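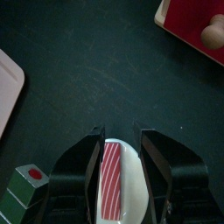 Gripper over the plate, sushi run, club night. 5/11/22

Right, tea made, slippers on, writing this before I forget it all. I did promise myself I'd keep the diary going all through the project and so far I've missed more evenings than I've managed, so tonight gets a long one to make up for it.

The task we've landed on is the sushi one. You get a toy piece, red with white stripes, and the arm has to take it off the plate, carry it across and set it down on the pink tray without knocking anything. It sounds like something a toddler could do, and a toddler could, probably faster and with more style. Our arm is called Lukáč (no idea why, it was called that before I joined and it's written on the cupboard) and Lukáč does not have style. Lukáč has two big black fingers and a habit of coming in slightly left of where you want.

That left thing was most of my evening. The view from the wrist camera showed the striped piece right up against the inside of the left finger, with a nice wide bit of plate showing on the other side. Which means when you close up, one finger is there already and the other one has all the travelling to do, and the piece gets shoved along before it's held. On the bare table you might get away with it. On a glossy round plate with a rim it goes skating, or the whole plate comes with it. I must have said "right a bit" more times tonight than in my entire driving test.

Přemysl thinks it's the calibration. Přemysl always thinks it's the calibration, and to be fair to him he was correct in July when we'd had the camera bracket on skew for a fortnight and were all blaming my code. So we did the whole routine again, touch the corner, read the number, touch the next corner, read the number, me typing and him calling out. It came out 6 millimetres off in one direction, and he went very quiet and pleased. I'd like it noted that he did not say I told you so. He hummed, which was worse.

After we'd put the correction in we did a set of 5 tries, and it got the piece up and over to the tray on three of them. Three! The other two were the same old sideways nudge. I think there's something else going on as well, something in how the approach is planned, because it comes down at the same angle whichever way the piece is lying. I want it to turn the wrist first and THEN come down. I've had this argument with myself on the bus home and I'm fairly sure I'm right, but I need to look at how the grasp angle gets passed along, and that bit of the code was written by Zarnel people, last year's team, who didn't believe in comments.

(Team names, for future me who will have forgotten: we're Vavis. Last year's lot were Zarnel. The ones who share our club night and have the better soldering irons are Oltelance. None of these mean anything as far as I can find out.)

The other business of the evening was clutter. The rules for the show say there have to be other things on the table, so the arm can't just go for the only thing it sees. We've been raiding the toy box for that. There's a green wooden block, a sort of chunky column with a red dot on top, and I've become weirdly fond of it. There's also the red board with the round wooden knob on it, which I'd been putting further back in the corner at a slant. I have a feeling the detector likes that board too much. It's red, the sushi is red, and when the lights were low I watched the little box on the laptop screen hop over to the board and back again as if it couldn't make up its mind. I wrote that down in the club log too, under "worries".

The lights, yes. We'd turned them down on purpose. Přemysl reckons the hall will be gloomy on the day, and we've done all our practising under the bright strips up to now, so all our pictures are cheerful ones. We saved 89 new pictures tonight in the dim and I've got the labelling of them to do at home, which is my favourite job and I will not hear a word against it. Podcast on, draw a box, next one, draw a box. The table goes a funny dark teal in that light and the scratches come up pale, great long ones going slantwise all over the middle. I'd never really noticed how scuffed it was. I wondered whether the scratches might bother the detector, but it didn't seem to care about them in the slightest, it was only ever the red board it flirted with.

Oh, and I need to change the numbering on the files. We're up to 1865 in the old folder and the new ones started again from one, so now there are two of everything with the same name up to a point. My fault. I'll sort it before anyone else trips over it.

Jobs for me before next time: the labelling, the folder mess, have a proper look at the wrist angle, and find out whether we're allowed to put tape on the fingers. I fancy trying a bit of something grippy on the inside faces, they're flat and shiny and the toy's fairly slick too. Přemysl's doing the gripper speed so it closes more gently. He wants to go down to half. I said three quarters. We're going to try both and the loser buys chips.

Got home late, had toast, told Mum about the three out of five and she said "out of five what?" and I ended up acting out the whole thing with a biscuit and two wooden spoons. She got the idea. I dropped the biscuit.

Bed now, my eyes are going. Must remember to take the long charger back.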